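Section 3. Marking and Guarding the Work Area

Read this section before you power up the arms. It covers the floor, the barrier, loose material, and protective film. The Vivness quick-start card treats all four in one paragraph and tells you the robot "will respect its zone." Do not rely on that sentence. We asked what it meant and got three answers from three people.

3.1 Floor tape and belt barrier

Tape on a floor stops nothing. It tells people where to stand and tells the operator where a crate or a shelf belongs. If your risk assessment lists yellow tape as a safeguard, go back and change it. The same goes for a retractable belt. A belt will slow down a visitor who is paying attention, and a good share of visitors are not.

1. Put the shelving in its final position and lock any casters.
2. Mark the shelf position and the drop area on the floor with tape. Use one color for both.
3. Move each arm by hand to its farthest reach while holding the largest part on the job list. Measure to the outer edge of the part. The number on the data sheet is for an empty hand.
4. Set the belt posts at least 200 mm outside that line, more if people will lean on them.
5. Walk the full belt line and look for gaps behind the shelving, where belts tend to get forgotten.
6. Route cables away from both the walking path and the arms. Check them again after the first run, as they move.

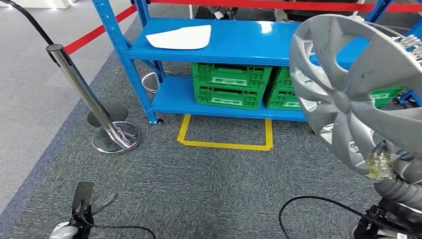
Figure 3-1. Hubcap in the right gripper at the shelving unit, with floor tape and belt barrier.

Note: A wide part hides things. With a hubcap held up close, whatever is behind it on the shelf is out of view of a camera on that side. Do not write "operator has clear view" on Form 374 unless you have checked with the part in hand.

Caution: Post bases are a trip hazard and an arm can hit them. Keep them out of the taped area.

3.2 Bags, wrap, and other soft material

Sales literature for two-arm systems likes to say they handle "any material." Treat clear plastic as a separate job with its own sign-off. It folds, it can be hard to pick out against a floor, and it can wrap itself around a joint when a hand turns.

1. Run the job at reduced speed for the first 29 cycles. Earlier approval on rigid parts does not count toward this.
2. Close the fingers on the material and stop. Look at the finger joints and bolt heads for anything trapped.
3. Open the fingers fully. If the material does not fall free, use the stop button, then remove it by hand. Do not shake the arm to clear it. The Skaton training handout suggests shaking. We have not seen any evidence for it.
4. Confirm that you can still find the floor line with the material lying across it. A line seen through crumpled plastic is a poor reference for a person or a camera.
5. Write down the type of plastic used in the test. "Bag" is not a type.

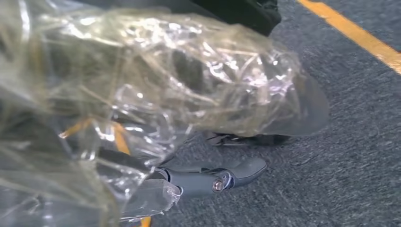

3.3 Protective film on the robot

Film on the arms and body keeps dust and scuffs off the shell. It gets described in meetings as a safety measure, which it isn't. Film may also cover labels and vents, and a loose end near a moving joint is one more thing to catch.

1. With power off, check every wrapped part of the limb and the body. Press down lifted tape or replace it.
2. Leave joints, cuffs, rods, and linkages uncovered.
3. Check for hanging wires underneath the limb. Find out where each one goes before you tie it back.
4. Raise the limb slowly through its full range and listen for film rubbing.
5. Look up. Overhead cables and light fixtures belong in the reach drawing, and most of the drawings sent to us stop at the height of the shelf.
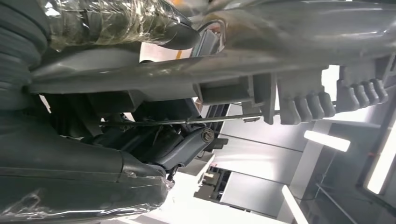 Gregor Yule

I wrote this section for Triltow after reading the April draft, which said the work area was "compliant" and did not say with what. Please do not put that word back. If a customer asks which rule a step comes from, look up the rule and give them the clause number. If there isn't one, tell them the step is our own practice. Most of 3.2 is our own practice.

The 29 cycles were argued over. Tan wanted fewer and I wanted more, and I have no data that settles it. Sites that run longer jobs should pick a higher number and record why. Sites that want a lower one should send me their test notes first.

The 200 mm in 3.1 is a minimum for placing posts. It is not a safe distance for a person, and it says nothing about how far an arm travels after a stop command. Measure your stopping distance with the heaviest part loaded and enter it on Form 374 before anyone signs.

Section text last changed May 17, 2024. Discard earlier printed copies.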